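Dwight Penner
Thread on the grasp planner rewrite at Wedwood. I've been heads down on this since March and a few people asked what changed, so I'm putting it in one place.

1/ Starting point: we had a planner that took a depth image, picked a grasp pose and handed it to the arm controller. The two ran as separate processes and shared one message. If the target moved after that message went out, the arm kept going to the old spot.

2/ For bin work that was fine. Parts sit still. Then we took on small round objects and it stopped being fine. A sphere that gets touched by one finger first will roll, and the old planner had no way to hear about it.

3/ The new setup is called Drunex. It's a closed loop: wrist camera in, small correction out, repeat until both fingertips report contact. The depth planner still picks the first approach. After that it stays out of the way.

4/ The wrist view is a fisheye. I went back and forth on rectifying it. Rectified frames are easier for people to read but you throw away the rim, and the rim is where you see the surroundings on the way in. We feed the raw frame to the network and keep the lens model in the simulator.

5/ Simulator frame with the sphere between the two fingertips, raw lens model on. The orange ball is at the center of the view, so the centering error is close to nothing. That error is the main number the controller works from.

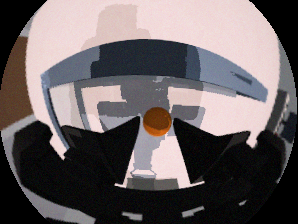 6/ The lens model took longer than the controller. Ours was a plain polynomial copied from an older project called Carrier, and it was wrong near the rim. Straight edges bent the right way but by the wrong amount. The network learned the wrong amount very well.

7/ Brock Lemieux found it. He overlaid real and rendered frames of the same calibration board and the corners drifted apart toward the outside. I had only ever checked the middle.

8/ After the fix we regenerated the training set. 3,000 episodes, with randomized lighting, finger friction and start pose. We do not randomize the lens. We tried that and the policy got vague about where the fingertips were.

9/ Contact detection is dumb on purpose. Finger motor current over a threshold, held for 3 control ticks. I had a learned version and it was a little better on average, but I couldn't explain its misses, so it's on a branch.

10/ Things that still break:
– The target leaving the view late in the approach. We back off and retry, and the retry is slow.
– Two similar spheres close together. The controller will sometimes switch between them.
– Anything shiny enough to reflect the fingers.

11/ On tooling. Every episode now writes one log with the frames, the commanded velocities and the finger currents on the same clock. Before this we had 2 log formats and a script to line them up. The script was off by one frame for a long time. Please put your logs on one clock.

12/ The regression suite is up to 104 scenarios. It runs overnight and a merge is blocked if any previously passing scenario fails. People complained for a while – me included – and then it caught a sign error in my own code.

13/ Next is the Lernivside cell, which has a different arm and a slower controller. The policy outputs velocities in the camera frame, so in theory only the last transform changes. I expect the latency to be the real problem.

14/ Someone asked by DM whether we'll release the lens calibration code. Yes, once I take the hardcoded paths out. The policy weights, probably not.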